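Gonunham Opens Storage Container Library for Small Offices

GREVEN, April 30, 2025. Gonunham, a supplier of storage goods for offices and shared workspaces, today opened a container library at its Greven site. Offices can borrow boxes, bins and trays for 45 days before deciding what to buy.

The library starts with 109 containers in 48 sizes. They range from small trays for pens and clips to tall boxes for cables, packing supplies and spare parts. Most are frosted or translucent, so staff can get an idea of the contents with the lid on. A smaller group is solid white.

Borrowers fill in a one-page form listing what they need to store and the depth of their shelves. Gonunham then sends a set of up to 10 containers. Sets can be swapped once during the loan at no charge.

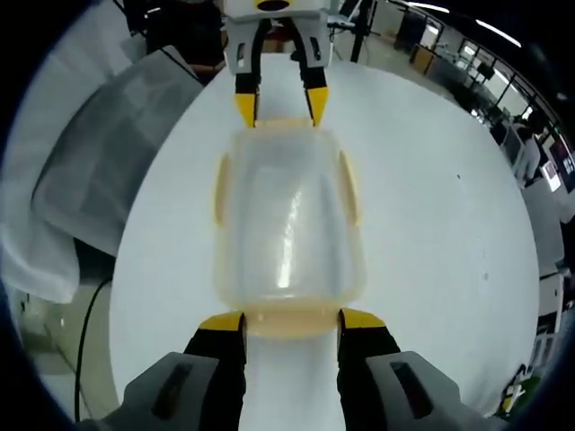
A translucent rectangular container with rounded corners on a round white table.

The company ran a trial of the service with Skjelbred, a design office that was clearing out its supply cupboards. Skjelbred kept seven of the boxes it borrowed and returned the rest. Gonunham changed two things after the trial: labels now go on the short side of each box, and lids are stored with their boxes in place of a separate bin.

Delivery and pickup are handled by Nesetti. Containers should be emptied and wiped out before they go back. Scratches from normal use are not charged.

A second group of containers, made for deep drawers, will be added in June.

Loan forms are available at the Gonunham front desk in Greven and from the company's sales office. Press questions may be sent to the same office.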